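Families wanted to try out a new building set

Gretness is looking for families to take part in a home trial of a construction set for children. The set has the working name Tomness. It goes on sale in January, and we want it used in real homes before the instruction booklet is printed.

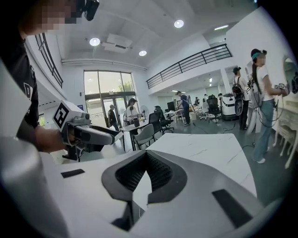 By Rodrigo Esteves
Posted 10 August 2022

What the trial involves

Each family gets one complete set of 162 metal and plastic parts, with a draft booklet and two small wrenches. The booklet has 20 models in it, starting with a three-wheeled cart and ending with a crane that has a working winch. Your child does not have to build all of them. We ask for at least six, and two of those should come from the second half of the booklet, where we expect most of the trouble to be.

The trial runs for five weeks. During that time a parent or other adult fills in a short form after each building session. The form asks which model was built, how long it took, where the child got stuck, and whether any parts were missing, bent or hard to tighten. It takes around 20 minutes a week in total if you keep up with it. You can do it on paper or online.

At the end there is one phone call with Uriel Tapia, who wrote the booklet. He will want to hear from the child as well as the adult, so please pick a time when both are home. Have the booklet next to you for the call, with any notes you wrote in it. Notes in pencil, crossed-out steps and drawings are all welcome.

Who can apply

We need homes with at least one child between 8 and 13. Brothers and sisters may build together, but put down the age of the child who will do most of the work. We would like a mix of children who already own building sets and children who have never used one. Experience does not improve your chances.

You need to live within driving distance of Olvera, as the sets are picked up and returned in person. We can't mail them at this stage. The parts trays in the trial sets are temporary and don't hold up in shipping.

The set contains small nuts and washers. If you have a child under three at home, please do not apply unless the set can be used and stored in a room the younger child can't get into.

People who work for a toy maker or a toy store, or who live with someone who does, can't take part.
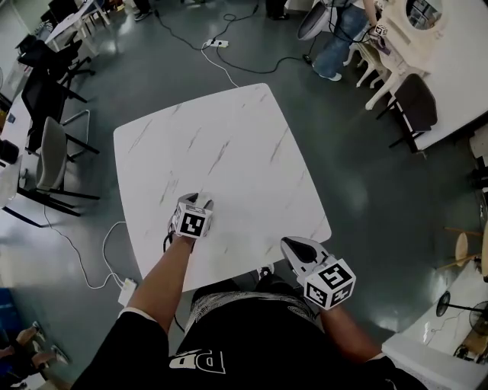 Pickup will be at our office on the second floor of the Jorinmont building, side entrance. Bring photo ID. You will sign a one-page agreement that covers two things: you will return the set with whatever parts are left, and you will not post the booklet or photos of its pages online before the set is in stores. Photos of your own child's models are fine. Lost parts are not charged. Just write down which ones went missing, because that tells us how many spares to put in the box.

What you get

Families who send in all their forms and do the phone call receive a gift card and a finished copy of the set when it comes out. Families who stop partway through still get the finished set if they return the trial parts and tell us why they stopped. A child losing interest is a perfectly good reason, and we want to know which model they were on when it happened.

How to apply

Write to the trials desk at Gretness with "Tomness home trial" in the subject line. Include:

Your name and a daytime phone number
The age of each child who will take part
Building sets you already have at home, if any
Whether anyone in the home is color blind (the draft booklet uses color to tell the bolt lengths apart)
Which you prefer, paper forms or online forms

Please don't send photos of your children with the application.

We will answer everyone, whether or not we have a place for you. If there are more families than sets, we will choose so that the ages are spread evenly, and keep the other names for a second trial. That one will cover the motor add-on and will be for ages 10 and up.

Questions about the parts, the coatings or the age limits can go to the same address. Mark them for Uriel. For anything about pickup times or the agreement, mark them for Rodrigo.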